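Lillton's night cleaners have a new coworker, and it does counters

Friday, October 24, 2025

LILLTON - The cleaning crew at Lunde Serviced Apartments has been promised many things over the years, among them a second elevator and a vacuum that turns corners. What came this fall was a robot arm that tidies kitchens.

Lunde rents furnished units by the week to traveling nurses, engineers and the recently divorced. Guests leave behind snacks, condiments and half of whatever they meant to cook. Clearing all that off the counter has always been the first job of a turnover, and the crew has always hated it. Since the start of October, in the Lillton building, the first pass has belonged to a system called Isora. 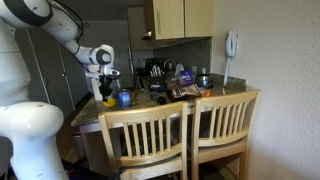

It is not fast. Ishbel Semple, who has run the crew for long enough to have opinions on every brand of sponge, timed it on a kitchen she would expect to clear in the length of a pop song. Isora took 40 minutes.

"I went and did the bathroom, the beds and the windows," she said. "Came back and it was thinking about a packet."

The company says speed will come. In the meantime the robot's slowness has rearranged everybody's shift. Cleaners used to work a unit from the kitchen outward. Now they set Isora going, start at the far end of the apartment and meet it in the middle, a bit like digging a tunnel with a very cautious partner. Two people who used to work as a pair now work alone in separate units, and Semple says this is the part they complain about most. The robot does not want to hear about anyone's sister.

Nobody has been let go. Lunde put that in writing in September, after a staff meeting that ran well past the sandwiches. Hours are the same, and a new job title, "turnover lead," pays an extra $40 a week to whoever minds the machine. Minding it means freeing things it has wedged, moving things it won't touch and deciding what counts as trash. On that last question the robot defers to management, and management defers to Semple.

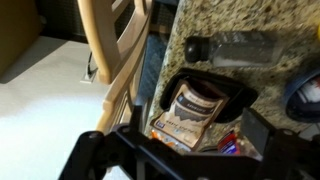
Isora at work on a small paper pouch at the counter opening.

By Lunde's own log, the system made 499 pickups in its first two weeks, of which 433 needed no help from a person. Semple is willing to accept both numbers. She would like a third one, for how often she was called in from another unit to look at a pickup that turned out to be fine.

Some of the crew have come around. Wrists are less sore at the end of the week, and the early shift has stopped arguing over who gets the kitchens. Others still wipe down after it on principle.

Lunde plans to bring Isora to its Dundton building next, where the kitchens are smaller and the guests, according to Semple, are worse. She has been asked to train the staff there. She has asked about the second elevator.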